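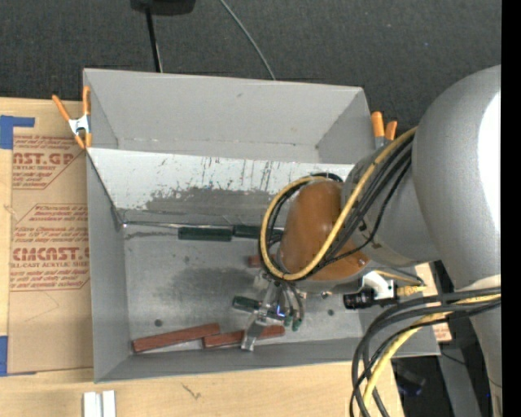

Gray metal bin on a wooden tabletop, with the divider panel across it.

Minutes of the June meeting, Soler walkthrough group

The meeting opened at 7:00 p.m. The minutes of the last meeting were read and accepted with one correction: the ladder in the Dromport mission is on the north side of the warehouse, and the word "south" must be replaced in the minutes and also in the published guide, where the same mistake was made.

1. State of the Jandard guide

The editor for the first half of the game reported that all missions up to the river crossing are written and checked on normal difficulty. The harbor mission is still missing its section about the hidden letters. The editor asked for more time, as the last letter can be picked up only after the alarm is turned off, and the order of the steps must be tested again from a clean save. The group agreed to this.

It was noted that several readers wrote to us about the bridge fight. They follow our text, go down the stairs and are shot from behind by the second patrol. After some discussion it was agreed that our text is correct but it comes too late. The warning about the patrol will be moved before the sentence about the stairs.

2. Dromport mission, optional targets

Two members played this mission with different results. For one of them the signal officer walked to the roof at once, and for the other he remained in the canteen until the bell was rung. The group tried to understand what is the reason. One opinion was that it depends on the door of the pump room - if the player leaves it open, the guard goes to close it and the officer takes another way. Another opinion was that the officer's path is simply chosen at the start of the mission.

Decision: both members will play the mission again, once with the door open and once with it closed, and write down what the officer does. Until then the guide will say only that he can be in either place.

3. Wording of directions

A member complained that our guides mix "left" and "right" with compass directions, sometimes in one paragraph. This is confusing when the player enters a building from a different side. It was proposed to use compass directions outdoors, where the map is easy to open, and left and right indoors, always counted from the door which the guide tells the player to use. The proposal was accepted with one vote against. The member who voted against asked to record that the indoor rule will not work in the Dromport tunnels, where there are no doors. The tunnels will be handled separately.

It was also agreed to write "crouch" everywhere and stop using "duck" and "kneel" for the same button.

4. Vumum add-on

The add-on is now installed by all members who want to work on it. It has new side missions and a shop. The shop prices were discussed for longer than planned. The silenced rifle costs 2000 coins, and a player who does only the main story will arrive at the shop with 600. Some members think the guide must tell the player to collect coins before starting the add-on. Others said that the rifle is not needed and the standard pistol is enough for every mission, if the player is patient.

Decision: the guide will have a short section on collecting coins, placed after the list of missions and marked as optional. The mission text itself must be written so that it works without the rifle.

The question of the locked chest in the lighthouse remains open. No member has found the key. If a reader has sent something about it, please forward the message to the whole group.

5. Screenshots and maps

The map of the Jandard old town is too dark when printed. The member responsible for maps will make a lighter version and add numbers for the letters. The numbers must be the same as in the text - in the current map, letters 4 and 5 are exchanged.

Screenshots of the final mission will stay hidden behind the spoiler page, as before.

6. Other matters

The comment section under the Soler guides was closed for a short time because of advertising messages. It is open again, but a first comment by a new reader now waits for approval. Members are asked to look at the waiting comments when they log in.

A request to add a guide for speed players was postponed. None of the present members plays in this way, and we would need a new author.

The next meeting will start at the same hour. Results of the Dromport test should be sent to the group before it, so that item 2 can be closed quickly.

The meeting closed at 8:40 p.m.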